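Open day walk-through, teardown cell + visitor area. Jun 22, 2025. Done before doors, rechecked at the break. Lusumside site, bay 3. Copy goes to Dellosora (they own the arm program) and to the Chala front desk.

Marks: **OK** = fine, **FIX** = fixed on the spot, **OPEN** = still needs somebody.

## 1. Doors, floor, crowd

- [x] **OK** Both exits clear, signs lit. Rear door sticks a bit, opens with a shoulder. Not great with kids coming but passes.
- [x] **FIX** Floor tape for visitor line had lifted near the sink side. Re-taped. Used the yellow, out of the striped.
- [ ] **OPEN** Headcount limit sign at the door still says 175. Current limit from the building is 189. Staying with 175 until the new sign is printed, lower number hurts no one.
- [x] **OK** Extinguisher tag good through November.
- [x] **FIX** Coat rack was in front of the first aid box. Moved. It had been moved back by the break. Moved again, put a note on it.
- [x] **OK** Ramp at front entrance dry, rail tight.

## 2. Arm, before power

- [x] **OK** Base bolts, paint marks lined up.
- [x] **OK** E-stop at the operator seat. Pressed, arm dropped out, reset fine.
- [x] **OK** Second e-stop on the visitor side. Same test, same result. Button is low, a small kid could reach it. Leave it, host should expect a few false stops.
- [x] **FIX** Gripper finger screws: one took a quarter turn. Others snug.
- [x] **OK** Speed cap set to the demo profile and locked. Password NOT on the sticky note this time, thank you.
- [ ] **OPEN** Cables off the arm. No rubbing found but I want another tie before the next visit. Out of the right size.

## 3. Demo computer

Task for the visitors is desktop teardown, same as the Gronetti school visit: memory, then drive. Cooler comes off beforehand so people can see the processor.

- [x] **OK** Wall cord removed and put in the drawer. Check this EVERY time the tower is swapped, not just mornings.
- [x] **OK** Power supply stays closed. It is not part of the demo. Host to say so out loud, somebody always asks.
- [x] **OK** Side panel stored flat, edge away from the walkway.
- [x] **FIX** Sharp burr on one of the spare towers. Filed, wiped down.
- [ ] **OPEN** Thermal paste. Old paste on the processor top, did not get to cleaning it. Gloves or wipes for anyone handling, and no passing the chip around the crowd. Wipes are low.
- [x] **OK** Coin cell on the board stays in its holder. If one comes out for any reason it goes straight in the lidded tub. Swallow hazard, no exceptions with little kids in the room.
- [x] **OK** Memory slots empty, sticks counted back into the tray after the trial run.
- [ ] **OPEN** Anti-static strap at the operator seat, snap is worn. Works if you dont tug it. Order 5.

## 4. Operator and host

- [x] **OK** Two people on the cell whenever the arm is powered. One runs, one watches the line.
- [x] **OK** Operator keeps a hand by the stop during the first pass with each new group.
- [x] **FIX** Host script had the old line about "come closer and have a look". Crossed out. New line: stay behind the tape, ask for the screen to be turned.
- [ ] **OPEN** Visitor hands-on slot (jog the arm with the pendant). Said yes last visit, I'm saying no until the pendant enable switch is looked at. It feels mushy. Dellosora please send someone.
- [x] **OK** Long hair, lanyards, loose sleeves. Lanyards tucked or off for staff. Chala desk hands out stick-on badges to visitors so thats covered.
- [x] **OK** Safety glasses for staff at the bench. Visitor box has plenty, the small sizes are at the bottom.

## 5. Break recheck

Short one, groups were stacking up.

- [x] E-stops tested again, both good
- [x] Tape still down
- [x] Gripper screws, no movement
- [x] Wall cord still in the drawer
- [ ] Fan by the rear door, somebody ran an extension cord accross the floor. Pulled it. Fan can live without power or live by the wall.
- [x] Coat rack where I left it, for once

## 6. Carry over

| Item | Who | When |
|---|---|---|
| New headcount sign | Chala | next print run |
| Cable ties, right size | Lusumside stores | this week |
| Straps x5, wipes | Lusumside stores | this week |
| Pendant enable switch | Dellosora | before any hands-on |
| Rear door | building | asked twice now |

Nothing on the list stops the afternoon groups. If the pendant question comes up again, answer is still no, send them to me.

Photos, bay 3: 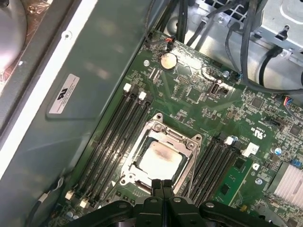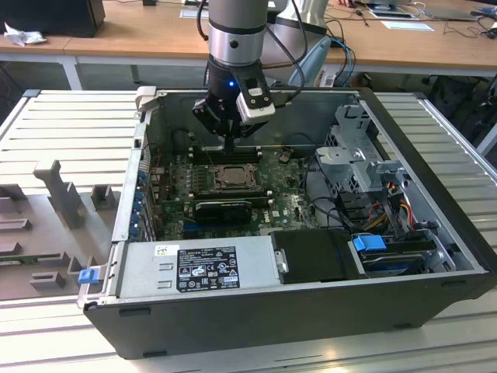

*Sec. 3, demo tower, side panel off, CPU socket exposed, gripper in both. First is from the wrist camera, second from the bench side.*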